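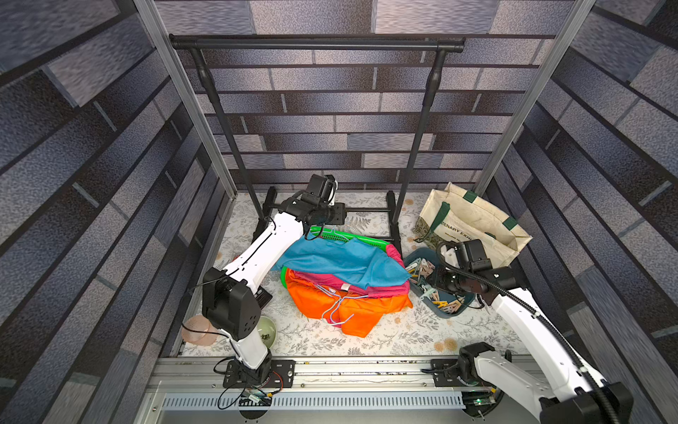

Jan 25, 2025

Laundry day, and I'm writing this with my feet up on the radiator in the Ukville apartment because I refuse to stand for one more minute. I finally got to the bottom of the color pile – the one I've been walking past since before the holidays – and it filled the green basket right up and over. Turquoise on top, the magenta thing under it, and the orange one hanging out the front like a tongue. I do wonder when I became a person who owns nothing in beige. My whole twenties were navy and gray and now look at me!

I'm keeping the colors separate from here on. I said the same thing last March after the Great Pink Towel Disaster and kept it up for maybe two loads, but this time I mean it. The orange is new enough that I don't trust it. I ran some under the faucet in the sink first and pressed it with a paper towel and got a faint peachy smudge, so cold water, short cycle, and it can go in with the magenta and take its chances. The turquoise gets to go alone like a little prince.

The hangers are making me crazy. Every time I pull clothes off the rack I mean to take the hanger out first, and every time I just grab the whole armful and dump it, and then there's a thin blue wire one knotted up in everything. I snagged a sleeve on one of those at Christmas and I still haven't fixed it. I think the wire ones should all go. They leave those pointy shoulder bumps anyway, so you walk around looking like you've got doorknobs under your sweater. Osport had a box of the fat wooden kind in the window for 19 dollars and I stood there way too long, talking myself in and out of it, and came home with a bag of oranges instead.

I love the black rack, though. Best thing I bought last year, even with that evening I spent putting the feet on backward and then taking them off again and then (yes) putting them on backward a second time. I dry everything on it now. The dryer downstairs takes 4 quarters and gives you back warm wet clothes, and I've got better uses for my quarters.

Sorted the clothespins too, sort of. I had this big plan to put all the wooden ones together and the plastic ones together, and then got bored halfway and they're all back in the teal tray in a jumble, blue and yellow and white and wood. It's prettier that way. The wooden ones came from my grandmother's porch and they grip better than anything you can buy, so I always end up fishing around for those first and leaving the pale blue ones for socks.

I need to find somewhere real for the tote bag to live. It's a good bag, I like the green handles, but it just leans in the corner by the rack and slumps, and I keep using it as a place to put things I don't want to decide about. Same goes for the pink dish and the green bowl, which have both been on the floor for days. Kitchen. They go in the kitchen. I'm writing it down so that I do it.

Other than laundry, a quiet one. Made the Turari lentils again, with too much cumin, and ate them out of the pot. Read another chapter of the Þórarinsdóttir novel – I'm still not sure who is married to who, and there's a map in the front that's no help at all. It's a library copy and it's due back soon, so I'd better speed up or pay up.

Tomorrow: sheets, and the sleeve if I can find the right thread. Also call about the drip in the bathroom. Also buy detergent, I'm down to the part where you add water and shake the bottle.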